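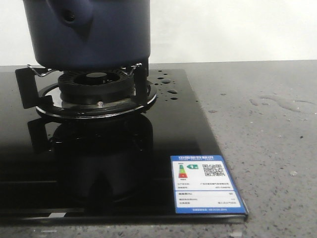

Wanted: two people to help us doubt a gripper

Vadeck says its new fingers can handle kitchen plastics without a change of tooling. We have read that sort of thing before. The Praltalow bench needs two part-time testers from May to run those fingers against our old Jirkidska pair, same arm, same counter, same cups.
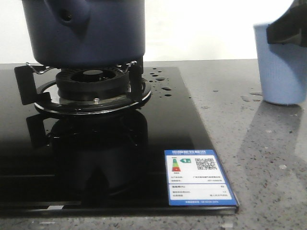
You would reset the bench, start each trial, and write down what happened, including the boring failures. The plan is 1000 trials per gripper. A vendor video does not count as a trial. Neither does a run you had to nudge.
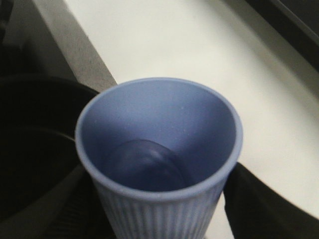
We also want a straight answer on whether the wrist camera earns its place or whether the fixed one does the job alone. Opinions differ here, and so far they are only opinions.

No robotics degree needed. Patience and readable notes are. If you already love either brand, please don't apply.

Pay is $600 a week. Write to Amancay Ledesma, quoting job 1404, and tell us about a product claim you checked yourself.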